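August, Friday
By the author of this blog

At Troletness we pack kitchen goods, and for 3 months a robot has been practising part of our work on the computer. I was afraid of it at first. Now I check its trials every morning.

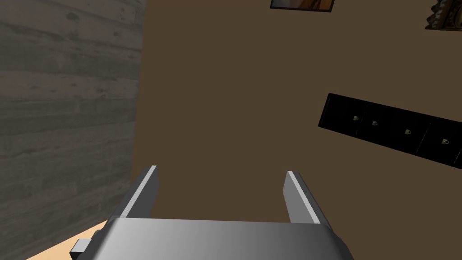

Gripper open and empty, in the simulated room.

My colleagues on the packing line ask me if it will take their places. I can only say what changed for me: I lift less and I look at a screen more. My back is happy, my eyes are not.
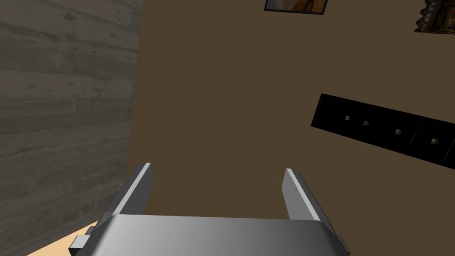

What I must learn

I had to learn new words, and also to judge if the fingers are placed well around a long thin piece, like the one with the red stripe.
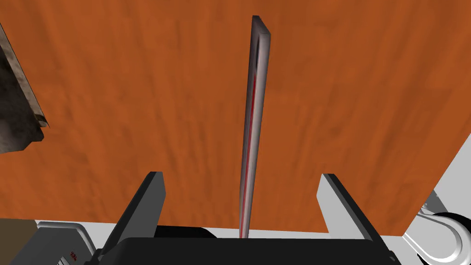 Next week

We are promised 5 hours of training at Virkurgate. I will write again after it.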